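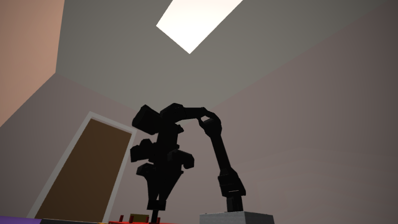 Preguntas frecuentes – Premios Wuvent de la Canción

¿Quién puede presentarse?

Cualquier solista o grupo que haya publicado al menos una canción original en el último año. No hace falta tener discográfica ni representante. Las versiones no entran en ninguna categoría, aunque estén autorizadas.

¿Cuánto cuesta la inscripción?

Nada. Hasta la edición anterior se cobraba una cuota por canción y se ha suprimido.

¿Cuántas canciones puedo enviar?

Dos por artista. Si un grupo y uno de sus miembros en solitario se inscriben por separado, cuentan como artistas distintos.

¿En qué formato se envían?

En WAV, acompañadas de la letra en PDF y de los nombres de todos los autores. Si la letra no está en castellano, se adjunta una traducción. Las maquetas se aceptan solo en la categoría Debut.

¿Cuándo se cierra el plazo?

El último día de julio, a las 20:00. El formulario se desactiva a esa hora y no guarda los envíos a medias.

¿Qué categorías hay este año?

Canción del Año, Álbum, Debut, Letra y Música Instrumental. El Premio Cindotton a la trayectoria no admite candidaturas – lo decide el jurado.

¿Quién forma el jurado?

Nueve personas del sector, presididas por la compositora Puspita Chong. La lista completa se publica junto con los finalistas. Ningún miembro puede votar en una categoría en la que tenga una obra propia, producida o editada por él.

¿Puede votar el público?

Sí, en Canción del Año. El voto popular vale un tercio del resultado final. En la última edición se recibieron 3796 votos válidos; se anulan los que llegan repetidos desde una misma cuenta.
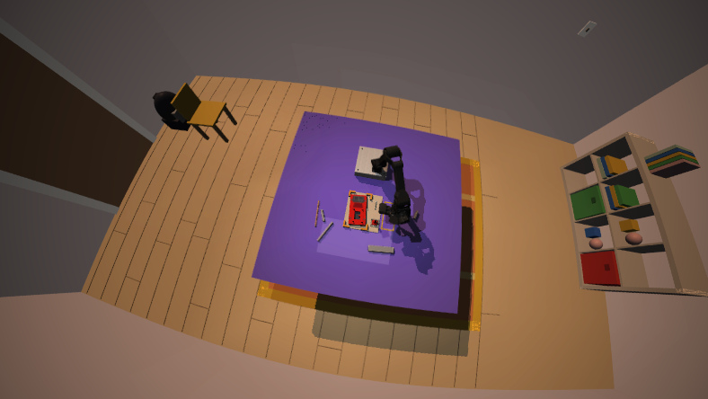
¿Dónde se celebra la gala?

En la sala Grolidetti, en octubre. Tiene 482 localidades, todas numeradas. Las puertas abren a las 19:00 y la gala empieza a las 20:30. También se emite en directo en nuestra web, sin registro previo.

¿Cómo consigo entradas?

Salen a la venta 400 entradas cuando se anuncian los finalistas. El resto se reserva a artistas nominados y prensa. Cada finalista recibe dos invitaciones, y los grupos una por miembro.

¿Tocan los finalistas en directo?

Los de Canción del Año y Debut, un tema cada uno. La batería y los amplificadores los pone la sala. Las pruebas de sonido son por la mañana y el horario se envía por correo.

¿Qué reciben los ganadores?

El trofeo y tres días de grabación en los estudios Wijaya, con técnico incluido. El desplazamiento corre por cuenta del artista. Los días de estudio se pueden usar hasta el mes de junio siguiente y no se canjean por dinero.

¿Cedo algún derecho al inscribirme?

No sobre la obra. Solo se autoriza a reproducir un fragmento de la canción en la gala y en su emisión.

No he recibido confirmación. ¿Qué hago?

Mire primero en la carpeta de correo no deseado. Si tampoco está ahí, escríbanos desde la página de contacto indicando el título de la canción y el nombre artístico con el que se inscribió.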